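Sturnlow Comedy Circle -- News for Members

Valdemar Lauritsen comes back to Kistville in August

Many of you have asked if Valdemar Lauritsen will tour again, and now we can say yes. He will play two evenings at the Trillia in Kistville, both starting at 8 pm. The show is called "My Other Umbrella" and it is his first completely new hour in four years.

For those who joined us recently, a few words about the man. Lauritsen worked as a piano tuner before he tried comedy, and he was already thirty-eight when he first stood on a stage. His early sets were mostly about customers and their pianos. Later he began to tell longer stories about his family, and it was with these that he found his public. He still writes everything by hand, and he still tunes the piano at the Trillia when he visits, without asking for payment.

The hall has 266 seats. Last time both evenings were sold out before our newsletter had reached everybody, so this year we have kept 137 tickets for members until the end of the month. Please write to the ticket desk and give your membership number. You can ask for two tickets at most.
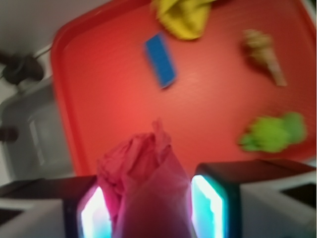 Who will open the show

The first twenty minutes belong to Jayson Espiritu. Some of you saw him at our spring evening, where he told the story of the wedding with three drivers and no car. I laughed very much at this, and I am not a person who laughs easily. He has since recorded a short album, "Liao", named after the street where he grew up. It was heard 3,549 times in its first month -- a good number for somebody who has no agent and does his own posters.

Jayson told me that he will bring new material and will leave the wedding at home. I hope he changes his mind for at least one of the evenings.

The doors open at 7.15 pm and the bar stays open in the interval. Members who come by train should know that the last one back to Sturnlow leaves at 10.52 pm.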